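Ticket: right-hand gripper keeps losing dark clothes
Opened by: Anong Yimyam
Site: Firkville flat, bedroom
Kit: Miton hand grippers, pair
Status: open, waiting on Geddes

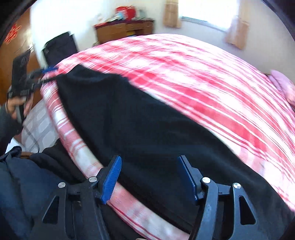 Black garment on the plaid sheet, right gripper open over it, left one at the far corner.

Hi all, me again! Same trouble as I rang about on Sunday, only worse now. I'm doing the clothes folding runs and the right gripper lets go part way through a lift. The jaws close fine, I get a decent pinch on the cloth, and then somewhere in the fold they ease open by themselves and the whole thing flops back on the bed. The left one behaves perfectly (typical, I'm right-handed).

It did it on 7 lifts out of 30 this morning. Nearly all of those were black or navy things, which made me wonder about the tracking, but then it dropped a pale pillowcase as well, so I'm not so sure.

What I've tried so far:

Wiped the blue pads on both grippers with a damp cloth and let them dry. No change.

Swapped the cables over. Fault stayed with the right gripper, so I don't think it's the cable.

Restarted Jultel and did the open/close calibration twice. The first go gave me a width error, the second passed, and it still dropped a shirt straight after.

Checked the pivot pins with the little key. One on the outer arm had a tiny bit of play – I nipped it up and got a good run of about 60 lifts before it started again. That's my best clue, I think?

Oh, and once it snapped shut while I was straightening a trouser leg and caught my finger. No harm done, but I'd like that written down properly. I've stopped using the right one until somebody has looked at it.

The counter says it's just past 2,000 cycles, if that helps. Can Geddes post me a spare set of pins, or do you want the whole gripper back? I'm in most afternoons.

Anong

Update, 4 pm: tried it unplugged, moving the jaws by hand. There's a faint click near the fully open end – the left one doesn't do it. Leaving it switched off now.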